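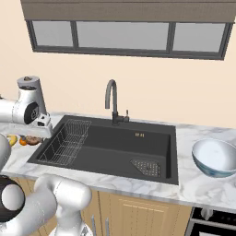 Chapter 4
Water in the Home

Start with a glass of water. Where did it come from? Most people say the tap. Fair enough, but the tap is the last stop on a long trip – rain, river, reservoir, treatment plant, main, meter, pipe.

In this chapter we follow that trip through one town, Ilbridge. Small place, old pipes, hard water. Its supply comes off the Iltia River, 16 miles upstream, and gets treated at the Balaskas works before it goes anywhere near a house.

What you should get out of the chapter:

How a town stores water and moves it uphill
Why pressure drops at 7 in the morning
What "hard" water is, and what it does to a kettle
Where used water goes (section 4.4, dont skip it)

Key words: main, head, aquifer, hardness, trap, greywater. Definitions in the back.

Before you read

Write down every time you use water between waking up and lunch. Everything. Teeth, toast plate, toilet. Keep the list, you'll need it for Activity 2.

4.1 Pressure and height

Water runs downhill. Obvious, but a whole town system hangs on it. Ilbridge keeps its storage tank on a hill 100 feet above the main street, so the weight of the water does most of teh pushing. Houses near the top of the hill get less push. Much less, in some cases.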